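Last updated: March

I have spent a good part of my working life in rooms with the lights turned off, lining up lasers, and I want to put in a kind word for the lab notebook, the paper one, with coffee on the cover and somebody's awful handwriting inside.

When I started out we had a Strazds pulsed laser that filled most of a table and took a good hour to settle down in the morning. You wrote down the room temperature, the pump current, the power after each mirror, and whatever else crossed your mind while you waited (and you did wait, so plenty crossed it). I still have those books. One of them tells me that the output sagged every afternoon at four, and a few pages on there's a note in the margin about the sun reaching the air handler on the roof. I would never have thought to set up a column for that!

The younger people in my group use Truvis, and I don't blame them. It records everything the bench can report, every second, and it makes lovely plots. Last spring we ran a set of crystals through it and came away with 3,190 traces, all neatly labeled, of which 62 looked strange. We sat down together to work out why, and the software could tell us the wavelength and the power and the crystal temperature to three decimal places. It couldn't tell us that a student had wiped a lens before lunch, or leaned on the table, or had a hunch about the beam being a touch low and nudged a mount. Nearly 1,830 of the good traces, I suspect, have some small story of that kind behind them too, and we'll never hear it. 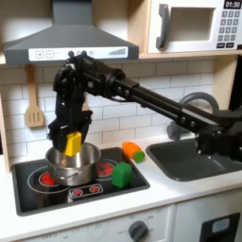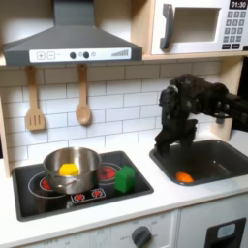
Seung-woo Won thinks I'm being sentimental, and wrote back to me after reading a draft of this that a notebook only helps if you can find the page, that half of mine can't be read by anyone else, and that Truvis has a perfectly good comment box if people would only be made to fill it in.

Well, yes. I've looked at our comment box, and what people put in it is mostly "ok" and "same as before." A blank page seems to invite a person to ramble in a way that a little gray rectangle doesn't, and rambling is where I've found most of my mistakes. So for the next round I've bought a stack of plain bound books and put one beside each laser, with a pencil on a string. Seung-woo has agreed to write in his for a month, provided I learn how to search the database properly, and I have my first lesson tomorrow at 9 a.m.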